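Ticket: leading zeros dropped from part numbers after CSV import
Product: Momeo Stock, desktop version
Site: Skenstead parts counter
Priority: normal, changed to high
Status: closed

Original report

We imported our full catalogue into Momeo in June after moving off the old system. The file has 2,313 lines. The import finished with no errors and the line count matched, so we started using it the next morning.

Part numbers that start with zero have lost their zeros. 00123 shows as 123, 00480 shows as 480, and so on. Numbers with a letter in them are fine, for example 00123B. Descriptions, prices and bin locations all came across correctly.

It matters because we also have genuine short numbers from a second supplier, Mohammadi. Their 480 is a hose clamp. Our 00480 is a drain plug. Both now come up when the counter searches 480, and the bin locations are at opposite ends of the store.

What we tried before opening this ticket:

8:40 am. Opened the CSV in a text editor instead of the spreadsheet. The zeros are there, in the file we think we imported.
9:05 am. Re-imported the first 100 lines into the test company. Zeros gone.
9:20 am. Put quotation marks around the part number column and tried again. Zeros gone.
9:50 am. Changed one part number by hand inside Momeo, from 123 to 00123. It saved and it stayed after a restart, so the field itself can hold zeros.
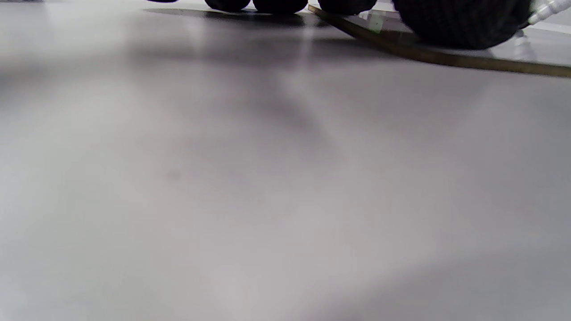
10:15 am. Exported the same lines back out of the test company. The zeros are missing in the export as well, so the display isn't the cause. The stored value is wrong.
10:30 am. Printed a shelf label for the one we fixed by hand. The label reads 00123 and the barcode scans as 00123.

We have held off printing the rest. There is a run of 200 labels waiting and I don't want them going on bins with the wrong numbers.

Import log attached. Column 11 is the part number.

First response

Thanks for the detail. Please check the import template under Setup, Data, Templates. Each column has a type. If column 11 is set to Automatic, Momeo looks at the first rows and picks a type for the whole column. If those rows contain only digits it should pick Text, but older templates may pick Number. Set it to Text, save the template under a new name and re-import into the test company only.

Please don't re-import into the live company yet. The part number is the matching key, so the corrected lines would come in as new parts and you would have two of everything.

Site update, 1:10 pm

Column 11 was on Automatic. Changed it to Text and saved. Re-imported the same lines to test. Zeros still gone.

Deleted the test company, made a new one, imported again with the new template. Zeros kept this time. So it looks like the old test company was holding on to the first template — the drop-down showed the new name but the import log listed the old one.

Can you confirm that, and tell us how to fix live? We can't delete that one. It already has counter sales and two supplier orders in it.

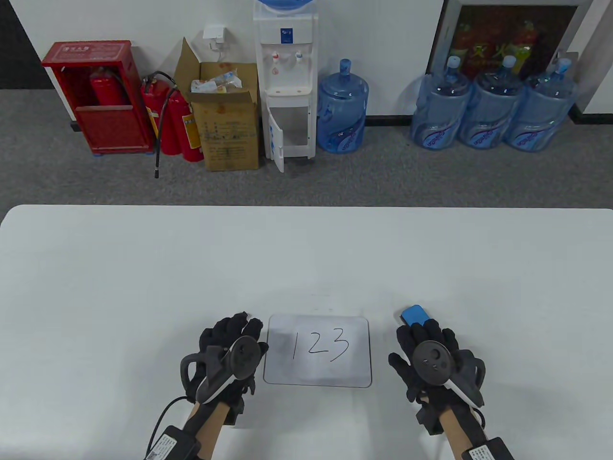

Wurismont answered that the first template is stored with the company when it is created, and that the drop-down doesn't replace it until the cache is cleared under Setup, Maintenance. For the live company they advised against a second import of any kind and sent a rename file instead. It has two columns, old number and new number, and it changes the key in place, so sales history and open orders follow the part. They asked for everybody to be logged out while it ran, and for a backup first.

Site update, 5:35 pm

Counter closed, all stations logged out, backup taken and copied to the office drive.

Built the rename file from the original CSV, using only the lines that start with zero. Before running it I pulled out the ones where the short number was also a Mohammadi part. Those had been merged into a single record by the import, which explains some odd quantities on the counter report — the later line had overwritten the earlier one. They can't be renamed and have to be split by hand.

Cleared the cache, ran the rename. No errors in the log. Searched 00480 and 00123, both come up. Both supplier orders open and show the five-digit numbers.

Site update, 7:50 am

Merged records split and recounted at the shelf. Shelf labels printed and scanned on both handhelds, all good. The old template has been deleted so it can't be picked again.

One thing still open on our side: the spreadsheet program strips the zeros whenever someone double-clicks the CSV and saves it. We have moved the master copy to a read-only folder. Fine to close.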